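Orkitz Blur Set: wrist-view frames for grasp timing under fast motion

README, last updated October 2, 2022
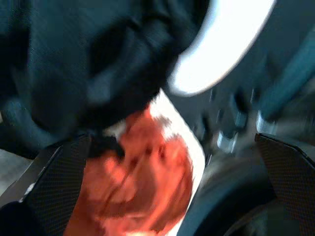 Orkitz grew out of a simple question we kept running into on the Grestard arm: how much can a policy still learn from wrist frames that most people would throw away? Our older cleaning script dropped anything below a sharpness cutoff, and we slowly came to feel (a little sheepishly, after months of using it) that it was dropping the very moments we cared about. When the arm swings quickly, dark cloth and a red-orange item underneath it can smear into each other while the dotted pads of the two fingers stay a bit clearer, and that difference is what our method leans on. We use the finger region as an anchor and let the rest of the frame be as messy as it likes.

The release has 700 clips, of which 400 carry a blur label from 0 to 10. Labels were given by eye, so please be gentle with them near the middle of the scale.

With the Sodarier baseline, keeping the blurred frames cut missed grasps by 35 percent on our held-out clips. We haven't tried it on other arms yet and would dearly love to hear from anyone who does!

Training code lives in the chaturvedi folder, and the loader expects clips to be unpacked first.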